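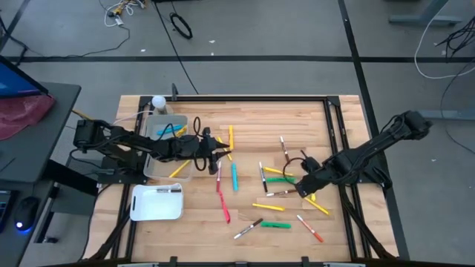

Boonsong Somboon writes that the felt-tip markers in his hall cupboard dry out within a season however firmly he presses the caps on, and asks whether the household guidance on small supplies might be extended to cover them. The request has been received in similar form from several readers. The following notes deal with the storage, revival and disposal of markers, and with the removal of marker ink from common household surfaces.

## Storage

Most water-based markers should be stored flat. In a marker that stands upright, ink settles toward the lower end. If the tip is uppermost, the first strokes will be pale, and if the tip is lowermost, ink may collect in the cap and stain the fingers when it is removed. Double-ended markers must always be kept flat, as either upright position will favor one tip over the other.

Paint markers and whiteboard markers may also be laid flat. Whiteboard markers kept tip upward in a cup tend to write faintly after a few weeks, and a day on their side will usually correct the fault.

A shallow bin or drawer insert is preferable to a deep jar. Households with more than 40 markers should divide them by type before dividing them by color. Permanent and washable markers are easily mistaken for one another once the labels have worn, and the error is generally discovered on a tablecloth. A strip of masking tape around the barrel of each permanent marker is sufficient identification.

Markers should be kept away from radiators, windowsills, the top of the refrigerator and the glove compartment of a car. A hall cupboard is normally suitable. If a hot-water pipe runs behind it, as is common in older apartments, the supplies should be moved to a lower shelf or to another room.

## Caps

Caps should be pressed on until a click is felt. In older markers, the small ridge inside the cap wears down and the click disappears. Such a cap can be replaced with one from a discarded marker of the same make. Do not wind tape around the joint, because the adhesive works its way onto the barrel and gathers lint.

Lost caps are best replaced on the same day. Until a spare is found, wrap the tip in a small piece of plastic wrap and secure it with a rubber band. Aluminum foil tears easily and is not recommended.

## Reviving a dry marker

Before attempting any treatment, check the type of ink on the barrel.

**Water-based markers.** Pour warm tap water into a saucer to a depth just sufficient to cover the tip. Hold the tip in the water for 5 seconds, blot it on a paper towel, replace the cap and lay the marker flat overnight. Longer soaking draws the remaining ink out of the marker. The treatment may be repeated once. A marker that is still pale after the second attempt has no useful ink left.

**Permanent markers.** Place a few drops of rubbing alcohol in the cap, replace the cap and leave the marker lying down for several hours. Work near an open window and away from the stove, including its pilot light.

**Whiteboard markers.** Try the flat position first. If the tip is gray or fuzzy, it has probably picked up dust from the board. Many bullet tips can be drawn out with tweezers, turned around and pushed back in. Wear gloves and cover the table.

**Paint markers.** Shake with the cap on, then press the tip gently several times on scrap paper. Do not press on finished furniture, as the valve may release more paint than expected.

## Removing ink from surfaces

Test every method on a hidden spot first.

| Surface | Washable ink | Permanent ink |
|---|---|---|
| Sealed wood | Damp cloth, then dry at once | Rubbing alcohol on a cotton swab, sparingly |
| Unsealed or oiled wood | Barely damp cloth | Light sanding along the grain, then re-oil |
| Painted wall | Mild dish soap and water | Stain-blocking primer, then repaint |
| Hard plastic | Dish soap and water | Rubbing alcohol, rinsed promptly |
| Cotton | Cold rinse, then normal wash | Blot with alcohol over a paper towel, then wash |
| Leather | Damp cloth | Consult a leather cleaner |

Alcohol dulls shellac and some varnishes. On an heirloom piece, or where the finish is not known, the mark should be left alone until advice has been taken. Wooden surfaces used for preparing food should be washed and dried after sanding and given a fresh coat of food-safe oil.

Stained clothing must not go into the dryer until the mark has disappeared completely. Heat fixes the ink, and further washing will have little effect.

## Sorting and disposal

A general sorting twice a year is adequate for most homes, and March is convenient, as the school supplies bought in late summer will by then have seen hard use. Draw one line with each marker on a sheet of plain paper. Keep those that write cleanly, set aside those that are pale for treatment, and discard those with split or flattened tips. The test sheet may be folded and kept with the supplies as a color chart.

Markers combine several materials and are not accepted in most curbside recycling. Some schools and stationery stores keep a collection box, and readers should inquire locally before placing them in the trash. Caps in good condition should be removed from discarded markers first and stored in an envelope, labeled by make.

Small caps are a choking hazard. Where there are children under three in the home, markers and spare caps alike should be kept on a high shelf or in a latched container.

Readers who have asked about fountain pens and bottled ink are referred to the separate sheet on desk supplies. Correction fluid is covered there as well.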